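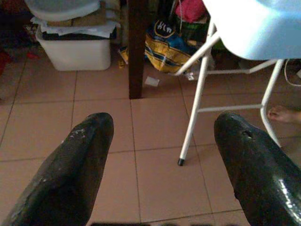
Naima El Ouafi replied to my last thread to ask why anyone would keep records for coins that only moved between their own wallets. If nothing was sold, she said, there's nothing to write down.

Threads > Money > Crypto > Record keeping

Keegan Doolan
May

I answered her in one line and the line wasn't good enough, so I'm doing a thread.

Short version: moving coins between your own wallets is usually not a sale. You still need the record, and you need it on the day you do sell.

The thing you need is cost basis. What you paid, when you paid it, and what fees went with it. When you sell, the gain is the sale price minus that number. If you can't show the number, you may end up arguing for it.

An exchange knows your basis only for coins you bought there. Send coins in from somewhere else and the exchange sees a deposit. It doesn't know if you bought them last week or six years ago.

I spent most of a month cleaning up my own history. I'm using it here since I have it in front of me.

I had 1,273 transactions going back to my first purchase. Most were small. A lot were weekly buys on Britus that I set up and forgot.

Britus lets you export a CSV. The default export is trades only. Deposits, withdrawals and rewards are on a separate tab, and each one is its own file. I missed the rewards file the first time.

I imported everything into Stamon. It flagged 67 transactions as "unmatched." That means it saw coins leave one place and couldn't find where they landed, or saw them land and couldn't find where they came from.

By default Stamon treats an unmatched withdrawal as a sale and an unmatched deposit as bought for zero. Both are bad guesses for a transfer. If I had accepted the report as it was, I would have shown gains I never had.

So to Naima's point: nothing was sold. But with no record of the transfer, the software called it a sale.

How I worked through the list, in case it's useful.

First I sorted by date and looked for pairs. Out of Britus in the morning, into my Guo wallet within the hour, same coin, nearly the same amount. The difference is the network fee. Those were easy and it was most of the list.

Then I checked time zones. Britus exports in UTC. My old notes were in local time. Several pairs only looked wrong because the withdrawal seemed to come after the deposit.

Then I looked for wallets I had left out. I had an old phone wallet I hadn't opened in years. Adding its public address to Stamon cleared a batch at once. You don't need to hand over a private key or a seed phrase for this. If any tax tool asks for one, close the tab.

That left 11, and all of them went through Pullbridge.

Bridges are a pain. You send a coin on one chain and get a wrapped version on another chain. On paper it looks like one asset vanished and a different one showed up. Different ticker, different address, sometimes hours apart.

Whether bridging counts as a taxable swap depends on where you live, and in a lot of places the guidance doesn't spell it out. I'm not going to tell you which way to go. I picked a treatment with my preparer, wrote down why, and used it for every bridge transaction.

Pullbridge has a history page, but it only loads if you connect the same wallet you used at the time. I saved each page as a PDF and put the transaction hash in the file name. Do this while the site is still up. Bridges shut down and the history page goes with them.

Two I never solved. Small amounts, an address I don't recognize, no note. I entered them with a zero basis, which is the expensive way to do it, and moved on. It cost me less than another weekend of looking.

Pendo Mwakyusa asked in the replies if a spreadsheet would do. Yes, for a small history. Columns I'd keep: date and time in UTC, what left, what arrived, fee and what coin the fee was in, value in dollars at that time, from wallet, to wallet, hash, note.

The note column matters more than I expected. "Moved to cold storage" takes four seconds to type. Working it out three years later took me an evening.

Fees: the network fee on a transfer is paid in coin. In some places spending that coin is its own tiny disposal. Ask. Stamon has a switch for it under settings and it was off for me.

Tài Giáp says his exchange mails him a tax form every year so he's covered. I'd check what's on it. The form can be right about the sale and blank about the basis. Blank is not the same as fine. It means the number has to come from you.

Also check which lots you are selling. First in first out is common. Some places let you pick the lot if you record it at the time of sale. You generally can't go back and pick the nicest one later.

What I do now: on the first of the month I export from Britus, all the tabs, and save the files in a folder with the month in the name. Then I open Stamon and clear anything unmatched. It takes ten minutes, less if I haven't moved anything.

I keep the raw CSVs and never edit them. If something needs fixing I fix a copy. When I changed a file by hand last year I couldn't tell later which numbers were the exchange's and which were mine.

Nouhaila Abdel Rahman added one I'd left out: save your exports before you close an account. She closed hers and then had to email support for the history, and it came back as a scan. I'd do the export, open it, check that the first and last dates look right, and only then close.

None of this is tax advice. I don't prepare returns for a living. If your numbers are large or you've skipped years, pay someone and bring them the files.

Naima, that's the long answer. Your transfers are probably fine. Write them down anyway, starting with the ones you still remember.

Will do a separate one on staking rewards once I've finished sorting mine.

We use cookies to keep you signed in and to measure traffic. Accept all | Manage choices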